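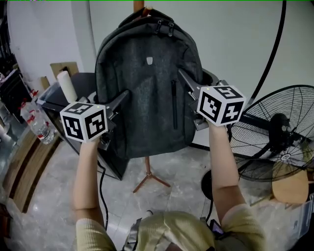 Gripper pose jumps when the marker turns away from the head camera

Posted in Perception and Tracking

We record two-handed bag handling with hand-held grippers, one marker cube on each, and get the gripper poses in the head camera's coordinates from Padard. With both cubes facing the camera it is fine. When I rotate a wrist the pose flips for a few frames and then comes back. I have 1000 recordings to process and 75 of them fail the smoothness check. The planner rejects anything with a flip in it. Is there a filter setting for this, or do I have to write my own?

Answer 1 (accepted)

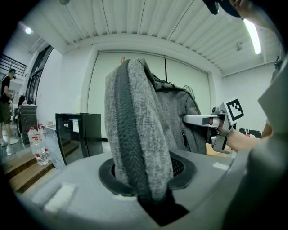

The flip is the usual ambiguity you get from solving a pose off a single square. Two orientations fit the four corners almost equally well and the solver picks the wrong one. It gets worse near the side of a fisheye view, where straight things bend a lot. Look at how the ribbed ceiling warps into a dome in a gripper view like this one, and check that you undistort the corner points before the solve. Then define the whole cube as one rigid body, so that any two visible faces are solved together. In Padard that is the body file – the default treats each face as a separate marker. For frames with only one face, keep both solutions and take the one closer to the last good pose. I reset after 5 bad frames in a row.

Answer 2

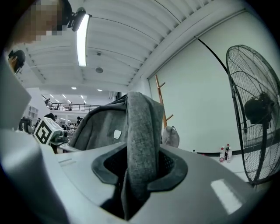

Exposure is worth checking too. A marker face that catches a lamp loses its corners, and no filter fixes that. You can see what the lights do on glossy plastic, with that bright rectangle on the gray shell toward the lower right. I would lock exposure and turn the lamps off one by one while watching the corner count.

Answer 3

Same problem here, we moved to Brallby and it went away. Did not look into why.

Comment from the asker

Body file was the problem. Rerunning the failed ones Wednesday.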